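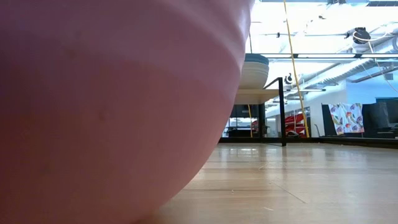
The big pink bowl up close, with a stack of the smaller ones on the table behind it.

How do I store and stack bowls that are bare clay on the outside?

Asked by wetbridge_suppers in Kitchen & Dining > Storage and Care

We serve a monthly soup supper in Wetbridge and I look after the dishes. There are 29 bowls in all, counting the large serving bowls. Most of them are the small kind that are blue-green at the top and pale underneath. The inside is glazed and so is a band around the outside by the rim. Below that the clay feels bare. The large pink bowl is a different thing altogether and is only used for bread or salad.

My trouble is with the small ones. They were bought secondhand from a cafe in Allodthorpe that closed, and there was no care information with them. Since then I have run into these problems.

The stacks stick. If I put them away the same evening, one or two will be jammed inside the one below the next month and I have to work them loose.

The inside glaze is getting gray lines, mostly in a circle low down where the next bowl sits. Some wipe off and some do not.

The bare part on the outside picks up stains. Tomato soup is the worst. I have a few with orange drips that have been through the dishwasher many times and have only faded a little.

I would also like to know how high I can stack them. At the moment I go to 8 because that is what fits under the shelf. The cupboard has 2 shelves and I would rather not buy furniture. The pink bowl takes up most of the bottom shelf by itself.

I do not know if the bowls are stoneware or something softer. There is no stamp on the bottom. They have never cracked from hot soup.

Any advice is welcome, including "stop putting them in the dishwasher" if that is the answer.

3 answers

Answer from Gaurav Nishad
Marked as helpful by the asker

I used to wash and pack for a catering company and we had a large set like yours, glazed inside and bare below. I'll take your points in the order you gave them.

Sticking. Two separate things can cause it. One is damp. Bare clay takes in some water in the wash and gives it up slowly, so a bowl can seem dry to the hand and still be holding moisture in the foot. When you nest them right away the moisture stays in there, and any soap or hard water residue on the surface works like a weak glue. The other cause is shape. If the bowls were thrown by hand or came from different batches, some are a little narrower than others, and a wide one pushed into a narrow one will wedge. You can find out which you have by stacking them fully dry. If the same bowls still jam, sort by width and keep the narrow ones together.

For drying, turn them upside down on a rack overnight with a gap between them. A towel on the counter is a poor second choice, as the rim sits in the wet cloth and traps air underneath. If you have to clear the room the same night, put them in open crates on their sides with newspaper between and nest them the next time somebody is in the building.

To free a pair that is already stuck, fill the inner bowl with cold water and stand the outer one in warm water, not hot. Give it a few minutes and twist gently. Don't pry with a knife. That is how you get a chip in the rim.

Gray lines. Those are usually marks from metal, left by spoons, and they sit on top of the glaze. A paste of baking soda and water on a soft cloth takes off most of them. For the ones that won't shift, use a cream cleanser made for ceramic cooktops, rub lightly, and rinse well. The ring low down sounds like it is from the foot of the bowl above. An unglazed foot is rough, and it will scuff glaze if it is turned while sitting on it. Run a fingertip around the foot of a few bowls. If you feel grit, rub the foot with fine wet-and-dry sandpaper, used wet, until it is smooth, then rinse. Do that outdoors or over a bucket and don't breathe in the dust. It only has to be done once.

After that, put something between them. We used coffee filters, the basket type. They are cheap, they open out to follow the inside of a bowl, and you can throw them away when they get dirty. Paper towels work too but they slide. Felt dividers are nicer and last for years. I have bought the plain gray ones from Grundico and they were fine. Buy the size that covers the bottom of the bowl. Going up to the rim just adds height to the stack.

Stains. For tomato and curry on bare clay, soak the bowl in warm water with a scoop of oxygen bleach powder for a few hours, then rinse and let it dry completely before you judge it. Wet clay looks darker and the stain seems to come and go. Repeat if it helped. I would stay away from chlorine bleach on unglazed clay, it soaks in and you can smell it later. Some stains will stay. They don't hurt anything as long as they are on the outside.

What prevents most of it is rinsing the outside as the bowls come back to the sink. We kept a tub of plain water by the scraping station and every bowl got dipped before it went in the rack. The drips never had the chance to dry on.

Height. 8 is too many for me if people reach in from the front and lift the whole stack out. I'd go lower and use both shelves. The weight is on the bottom bowl, and a stack that tall leans when you slide it.

Answer from potluckdishes

Get a wire shelf riser. It gives you another level inside the same cupboard and you can do short stacks above and below. Mine is a Bakilana and it holds soup bowls without bending, but measure first, the legs are wider than you would think and mine only went in at an angle.

Also the pink bowl doesn't need to be in the cupboard. Put it on top of the cupboard upside down, or keep the felt dividers and ladles in it.

I don't have anything to add on stains, mine are all glazed.
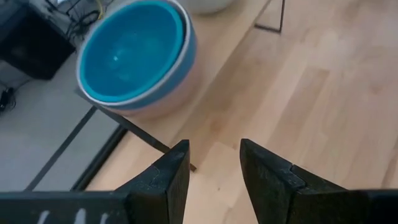 Can bowls with a bare clay outside go in the dishwasher at all?

Most stoneware ones can, provided the clay was fired hot enough that it hardly absorbs water. To check, weigh a fully dry bowl on a kitchen scale, leave it in a sink of water overnight, wipe it and weigh it again. If the weight has barely changed, the dishwasher is fine. If it has gone up noticeably, wash by hand and don't leave the bowl to soak longer than needed, and keep it out of the microwave as well. Use the same bowl for both weighings and write the first number down.

Comments on this answer

wetbridge_suppers: Thank you, I can do that with our scale. Should I test more than one bowl?

Gaurav Nishad: Test one of each kind you can tell apart. If they all came from the same cafe and look and feel the same, one or two will tell you enough. A bowl with a crack or a chip will take in more water than the others, so choose sound ones.

potluckdishes: If you run the dishwasher, face them all the same way and skip a slot between each. Ours used to knock together on the bottom rack and that is where the rim chips came from, I blamed the cupboard for months.

Answer from lidlesspan

I'm going to disagree a little with the advice about sanding. It does work but if you are not careful you go past the foot and leave a pale patch on the side, and it shows on colored clay. Try rubbing the feet of two bowls against each other first. Hold one upside down, put the foot of the other against it and turn back and forth a few times with a bit of water. Potters do this and it knocks off the sharp bits. Then use sandpaper on whatever is left.

Somebody will tell you to seal the outside with oil. I tried it with walnut oil on a set of mugs. They looked good for a week and then got tacky, and dust stuck to them. I had to scrub it all off. I wouldn't put any oil or wax on something that goes through a shared kitchen.

For the stains I just use dish soap and a nylon brush and I don't worry about it.

Comments on this answer

Gaurav Nishad: Agreed on the oil. The foot against foot method is good, I had forgotten that one. Rinse both bowls afterward, it leaves a fine slurry.

Follow-up from wetbridge_suppers

I did the weighing with 2 of the small bowls and the change was too small for our scale to show, so they are staying in the dishwasher. I'll take that as stoneware.

Drying overnight on racks has fixed nearly all of the sticking. There are 3 bowls that still jam when they are bone dry. They are a bit narrower than the rest, so I have put them together on the end of the upper shelf with a strip of masking tape on the shelf edge to say so.

The baking soda took the gray lines off most of the bowls. I rubbed the feet together as suggested and a few needed the sandpaper too. We are using coffee filters for now. The oxygen bleach soak got the tomato down to a faint yellow, and one bowl did not change at all.

The stacks are shorter now and the pink bowl has moved to the top of the cupboard. I haven't bought a riser. We have the October supper coming up, which is always the biggest, and I want to see how the bowls go back in after that before I spend anything.

One more thing if anyone is still reading. Do coffee filters leave a smell if they are shut in a cupboard for a month? One person here says they do and I can't tell.

potluckdishes: Never noticed one. If the cupboard smells it's probably damp, leave the door open a day.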